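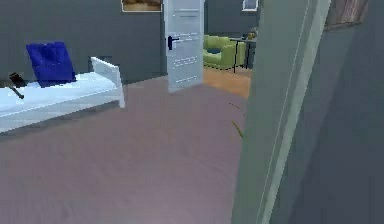
Amrit Perron
Team lead, Dundance student robotics club

Thread: Fetch task – bedroom to living room, stuck at the doorway

amrit_p wrote:

We are entering the household round of the Drinell student challenge and I would like some opinions before we spend more time on the wrong thing. January 2026 is the cut-off for changes to the navigation code, after that we can only tune numbers.

The task is the usual one. The robot starts in a random room of a simulated flat, gets the name of an object and the name of a place, and has to find the first and take it to the second. In the start position we keep failing, the object is the hammer on the bed and the place is the green armchair in the next room. The door is open and you can see the chair through the gap, so there is no exploring to do at all. It should be one of the easy ones.

We ran 1,457 episodes over the holidays across all the flats in the Velesine set. Overall success was 67 per cent, which we were pleased with. When I sorted the failures by start position, this bedroom came near the top. The robot usually gets the hammer and then stops before the doorway, or turns away from it and goes looking for another way round. There isn't another way round.

My theory is that the map treats the change of floor as a step. The bedroom floor is a dull pink-grey and the one next door is bright orange-brown wood. Marwan thinks it is something else and will no doubt say so.

Logs are in the club folder under velesine/bedroom.

marwan_g wrote:

I do think it is something else. The floor colour doesn't go into the map. The map is built from depth only, and the depth is flat across the threshold, I checked it.

Look at the right-hand side of the view. There is a grey-green panel very close to the camera, a door or a frame, and it covers a good part of the way into the other room. From that position the planner has a narrow gap with the white door on one side and the panel on the other. Then we add the safety margin on top of both and the gap closes. The robot isn't scared of the floor, it thinks it won't fit.

Chantal set the margin in November after it kept clipping table legs. I'm in favour of making it smaller again.

chantal_b wrote:

And I'm against it. We lost more points to collisions than to anything else in the last round. If you shrink the margin you will fix one bedroom and break every kitchen.

What I would like to know is whether the robot fails when it starts somewhere else in the same room. If it gets through the door from near the foot of the bed, the gap is wide enough and the trouble is the angle. The panel is only a problem if you are right next to it.

amrit_p wrote:

I haven't split them up by start angle. I can do that tonight.

On the floor colour, the depth map is one part, but Rosaire's segmentation network also marks which pixels are floor, and the planner does use that for the near field. So colour gets in that way.

marwan_g wrote:

Only if the near-field layer is switched on, and I thought we had agreed to leave it off.

rosaire_d wrote:

It's on. I put it back when we had the trouble with rugs. Sorry, I should have written it in the change list.

I ran the network on this one view just now. It gets both floors right. What it gets wrong is the little green streak on the floor just this side of the threshold. I can't tell what it is meant to be, a twig or a bit of cord or just a fault in the rendering, but the network labels it as an object. Anything labelled as an object gets the full margin.

So you may have a bit of string blocking the doorway.

marwan_g wrote:

All right, that is worse than my answer. How big is the blob after the margin goes on?

rosaire_d wrote:

Big enough to touch the door. I haven't measured it properly.

normand_lemieux wrote:

Coming in as the person who supervises this and not as a member of the team, so take it as advice only.

You now have three explanations and you haven't tested any of them separately. Run the bedroom start some 200 times with the near-field layer off and nothing else changed. Then run it again with the layer on and the margin reduced. That is one evening of computer time. Please don't change both at once, as happened with the gripper settings.

I'd also be careful about the word "hammer". The thing on the bed is small and dark and has a head and a handle, and I would call it a hammer too, but at this resolution your detector is doing a fair amount of guessing. If it reports the wrong class the episode is scored as a failure even when the robot delivers it. How many of your failures are really that?

amrit_p wrote:

None in this bedroom, I think, but I am going by the final position and not by the score sheet. I'll check both.

chantal_b wrote:

Agree with Normand about one change at a time. I still don't want the margin touched. If it is the streak, we can ignore objects under a certain height and leave everything else alone.

marwan_g wrote:

A height filter means it drives over cables. The Sandhu base in the real-world round gets stuck on cables.

chantal_b wrote:

The real-world round is a separate config file. We are allowed to have two different numbers.

amrit_p wrote:

Splitting the runs between us. Rosaire does layer off, Marwan does reduced margin, I do the start angles. Results go in this thread, please, and not in private messages.

2 members are watching this thread

Comments

tilted_lidar: We had the same thing with a doormat. A height filter worked for us but we had to set it per room type.

kb_north: Is the Velesine set free for school teams or only for universities?

amrit_p: Schools can use it too, you need a teacher to fill in the form.

oldservo: I'm with Marwan. Margins that big always cause trouble in doorways sooner or later.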